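From: Tuncay Yalçınkaya
To: workshop-tidy list
Date: 04/01/2021
Subject: Re: Sorting wires and small cables, where to begin?

Kalinowski wrote:
> I inherited a drawer of cables from the old office in Astau and I
> have been looking at it since July. Everything is in one knot. Do you
> pull the pieces out one by one, or do you cut the knot and accept the
> loss? And how many bins do you use? My wife says one bin is enough
> and it is called the trash.

Hello Kalinowski, hello all,

Please do not cut. I made this mistake with a bundle of Vustent signal wire, 140 cm each piece, and after the cutting I had many short ends which were good for nothing. I kept them for two years and then I threw them away, so the result was the same as your wife suggests, only slower.

What works for me is to put the whole pile on a flat table with free space on every side. Do not hold it in the hand and do not work inside the drawer. Then I shake it a little and look for the ends which are already outside. I take one end and follow it backward, and I push loops open with the fingers. If I pull, the knot gets smaller and harder. A thick cable is easy and I remove it first. The thin wires stay for the end, they go around everything.

About the bins, I use three and I put them next to each other so that I do not need to think. The first is for wire I will use this month, the second is for wire which is good but has no purpose now, and the third is for wire I must test. Open bins are better than boxes with a lid. With a lid I always put the wire on top of the lid - I know myself.

The color of the bin helps also. My first set from Skumwood was all one color and I mixed them every evening. Now one of them is a strong color and I give it to the wire for testing. When it is full, I see it from the door.
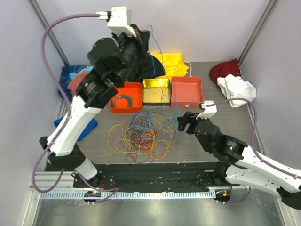
Sorting table with the wire pile and the three open bins. The orange-red one is on the left.

For the length, I keep everything above 40 cm. Shorter than this I keep only if both ends have a connector. I close each coil with a strip of paper tape and write the length on the tape. Rubber bands become sticky after one summer and I do not recommend them. The last time I did the full sorting I had 106 coils, and I could find the right one without opening any of the others.

One question from my side. Does somebody have a good method for very thin wire after it is free? If I wind it on my fingers it jumps open again before I have the tape ready. I tried a piece of cardboard with two cuts, but the wire gets a sharp bend at the cut and I do not like it.

Kind regards,
Tuncay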